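Foam Letters and Other Ways of Saying Hello
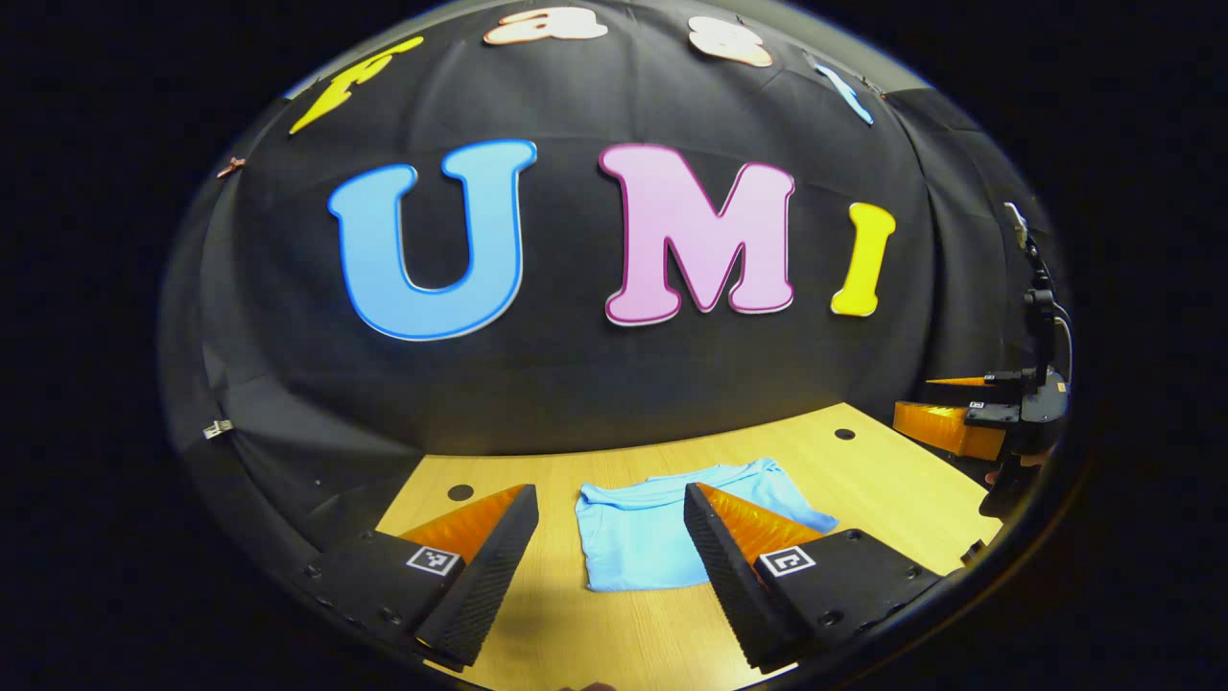
Photo: Catherine Gunn

I have spent most of this month trying to name a newsletter. It goes out to the people on my street and the two streets behind it, and until now it has been called "Newsletter," which I thought had a certain confidence.

Cameron Carnegie, who lives at the bottom of the hill and used to sell signs, thinks otherwise. He says a name should be short enough to shout across a parking lot. His own suggestion was Bumeo. I asked what it meant and he said it didn't have to mean anything, that was the beauty of it. I shouted it across the parking lot at the Cernalport library and a man turned around, so I suppose it works.

I have opinions about lettering, mostly borrowed. Big foam capitals make me think of kindergarten, and I mean that kindly. You can't be pompous in pink foam. A bank that put its name up in those would either go under in a week or get all my money. Lowercase is harder to read for mood. It can be friendly, or it can be a company that wants you to think it's friendly while it raises your rates.

My first masthead was in a typeface with so many curls that Buchanan Street came out looking like a wedding. My second was so plain that Catherine thought it was from the water department and paid it no attention for 11 days. She missed the yard sale. She has brought this up since.

What I've learned is that picking a name is easy until you let other people hear it. I read out a list of 3 at the last potluck. One was "too coastal." One sounded like a cough medicine. The third got a long silence and then somebody asked if there was more potato salad – there wasn't, so that was two disappointments in a row.

There's also the matter of size. I make the thing on a folded sheet, and the longer the name, the less room for news. Some months that would be a mercy. The November issue last year was mainly about a lost glove.

So for now the front page says "Newsletter" again, in slightly bigger letters. Cameron has stopped waving at me from his porch, though that could be his shoulder. The next one goes out as soon as I find the good stapler.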